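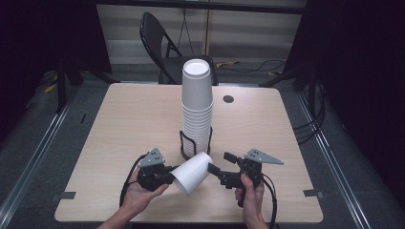 Becher stapeln für Fortgeschrittene

Seit Oktober läuft bei Mitasow das Projekt Wirine, und wer donnerstags am Vorführraum vorbeikommt, hört vor allem eines: das leise Klacken der Handgreifer. Wir bringen dem Roboter bei, Pappbecher vom Stapel zu nehmen und wieder in den Drahthalter zu setzen. Gezeigt wird alles von Hand, mit je einem Greifer links und rechts, und das macht wirklich Spaß! 437 Durchgänge haben wir schon, 82 davon allein von Annelies Dewulf, die inzwischen beidhändig schneller ist als ich mit bloßen Fingern.
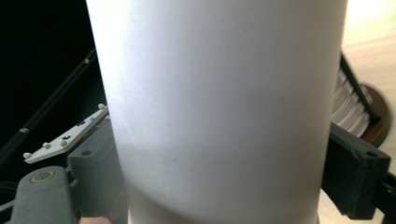 Nele Van Beek

Am meisten lernt man beim Zufassen. Die beiden grauen Backen müssen von links und rechts an die weiße Rundung, und zwar mit Gefühl - drückt man zu fest, wird der Becher oval, und der Durchgang fliegt raus. Karlijn Groen hat deshalb vorgeschlagen, auch die kleinen Korrekturen mit aufzunehmen, also das Nachfassen und Drehen. Eine tolle Idee, denn genau diese Bewegungen fehlten uns bisher in den Daten.

Beim letzten Training mit den neuen Aufnahmen kam der Roboter bei 100 Versuchen auf 71 saubere Ablagen. Ich freue mich riesig darüber! Als Nächstes wollen wir den Halter zwischendurch verschieben. Mitmachen darf jede und jeder im Haus, eine kurze Einweisung gibt Els Cuypers am Donnerstag um 14 Uhr.

Kontakt: Redaktion Mitasow-Rundbrief | © Mitasow | Nach oben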